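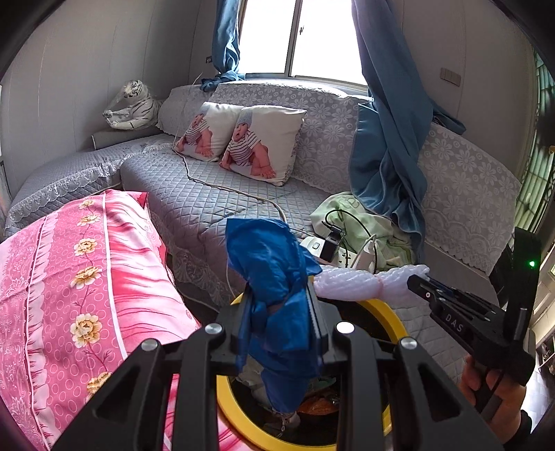
I had 176 grabs written on the back of an envelope and I was supposed to get to two hundred before dinner, which in my aunt's house means whenever she stops talking to the neighbor. Two pairs of jaws, same room, same junk, half the grabs each. That was the deal I'd made with Keerthana Kotian, who ran testing at Ternness and had a way of saying "no rush" that made me sit up straight. The jaws with the ridged inner edge were from Lecomte. The others were Gesport's, and I had already decided I liked them better, mostly for how they felt in the hand. Then I went for the blue plastic bag, the shiny crumpled one, and the Lecomte jaws took it by its knotted middle and held it right over the bin with the yellow rim like it was nothing at all. I said a word my aunt does not allow.

"I heard that," said Aunt Ohemaa from the hallway.

"It was a good word! It's going well!"

"Then say a different one."

You have to understand, I'd lost that bag with the Gesport pair again and again that afternoon. It would slide, or puff up, or come along for an inch and then sort of sigh its way out. I'd written "bag is impossible" on the envelope and underlined it. I'd even called Yaw at lunch to tell him so, and Yaw Alhassan has never once let me take a thing back.

I called him anyway.

"So it's possible," he said.

"It's possible with the Lecomte."

"The ugly ones."

"I never said ugly."

"You said they looked like a stapler that went to jail."

Okay, I did say that. (It was early, I hadn't eaten.) I put him on speaker and set the phone on the windowsill and did the bag again so he could listen to it, and of course a bag being picked up sounds like a bag being dropped, so he wasn't impressed. He wanted to know if I'd tried it from the side. He wanted to know if I was squeezing harder now that I was tired. That one bothered me, so I hung up and sat on the arm of the sofa for a minute, next to the plush tiger, who was still in his plastic wrap after two years because my aunt says he'll get dusty.

Was I squeezing harder? I swapped back to the Gesport pair to find out. Bag, slide. Bag, slide. I slowed way down and breathed out like they teach you for archery. The bag came up maybe a hand's width, turned itself over and dropped back in the bin with this smug little crackle.

"Tobiloba," said my aunt, and now she was in the doorway with her arms folded, "are they paying you to put trash in the trash?"

"And take it out."

"And take it out," she repeated, very quietly, the way you'd repeat a diagnosis.

She asked to try. I gave her the Lecomte, because I'm not cruel, and showed her how the grip goes. She held it out in front of her like a fish she'd been told was fresh. Then she leaned over the bin, closed the jaws on the bag, lifted it, and looked at me over her glasses. First go! She did it again, and then she got bored and picked up a corner of the pink floral cover and folded it, and folded it again, tidier than I fold with my hands.

"This one is fine," she said. "Give me the other."

I gave her the Gesport. She got the bag with that too.

I don't know what my face did. She put it down on the quilted seat, patted my cheek, and said I was pinching it like it owed me money, let it settle first, and would I please call Nkrumah and ask if he was coming to eat, because she was not cooking for him on a maybe.

So I called my cousin, and he was coming, and then I stood there with the envelope. There's no column for aunts. I wrote Keerthana a message saying the Lecomte was clearly better on soft plastic, and deleted it. I wrote that the results were mixed, and deleted that too, since she hates that word. In the end I crossed out the whole Gesport half, all 100 of those grabs, turned the envelope over, and started again from one.

"Let it settle," my aunt called from the kitchen.

I let it settle. It slid a little, and it stayed.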